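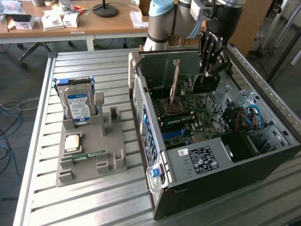

Lautaro Godoy asks that the insertion trials be run the same way on every bench, as the Jultcombe results could not be compared with ours.

4.2 Running an insertion trial

1. Lay the tower on its side with the side panel open.
2. Load the parts fixture.
3. Set the force limit to 60 N - never higher for memory modules.
4. Start the policy and let it run for up to 200 steps.
5. Log the result as seated, partly seated or missed.

Note: Repeat the trial until the log holds 1000 entries.

Caution: Keep hands out of the chassis while the arm is powered.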